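Washing Stuffed Animals and Plush Toys: Your Questions

Share 16 | 2 comments

Can every plush toy go in the machine?
No. Check the sewn-in tag first. Toys with a battery box, a music unit or glued-on eyes should be cleaned by hand with a damp cloth. Most plain stuffed bears and rabbits are fine on a gentle cycle.

What temperature should I use?
Cold. If the toy has been near a sick child, go up to 40 degrees C, provided the tag allows it. Hotter water can mat curly fur and weaken the seams.

How much detergent?
Less than for clothes. Two teaspoons of liquid is plenty for one medium bear. Skip the fabric softener - it leaves a film on the fur.

Do I need a mesh bag?
For small toys, yes, or for anything with ribbons or a loose ear. We carry the Cullov zip bag in two sizes. A knotted pillowcase also works.

Should a bear be washed alone?
A light toy on its own can throw the drum off balance during the spin. Add a couple of old towels in a similar color.
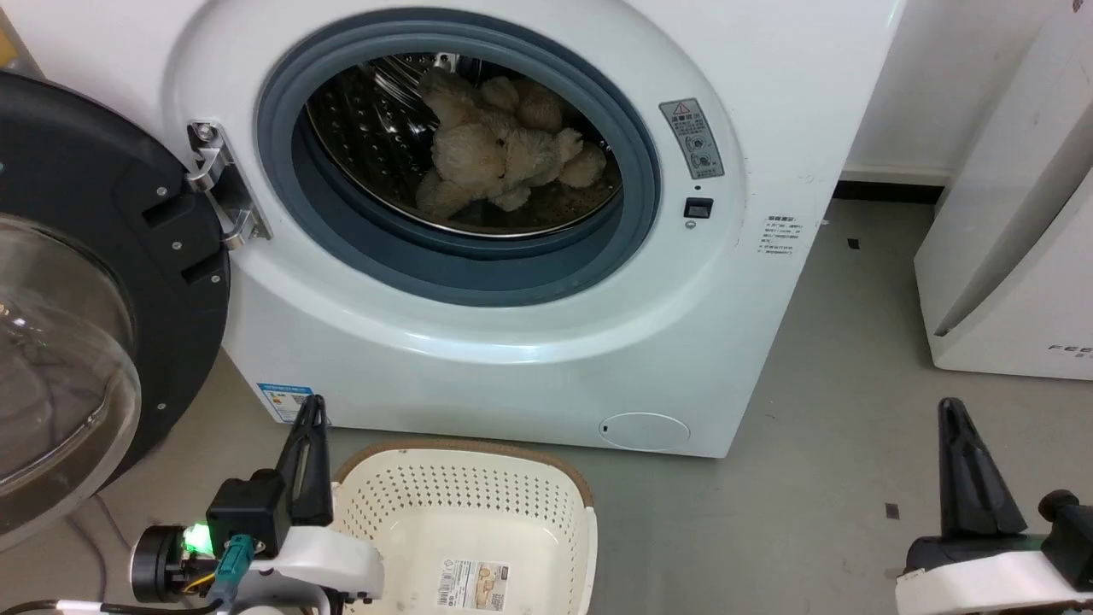

How long does a stuffed bear take to dry?
Roughly 16 hours indoors for a medium one, and longer if it is tightly filled. Squeeze the middle before you give it back. If it feels cool or heavy, the stuffing is still damp.

Can I use the dryer?
Air only, no heat. Synthetic fur can melt on a normal setting. Brush it with a soft brush once it is dry.

The stuffing has gone lumpy. What now?
Work the lumps apart with your fingers while the toy is still a little damp. Balcombe sells replacement fill in 200 gram packs if it needs topping up.

Page updated 16th March

Contact us | © Balcombe Home Laundry | Back to top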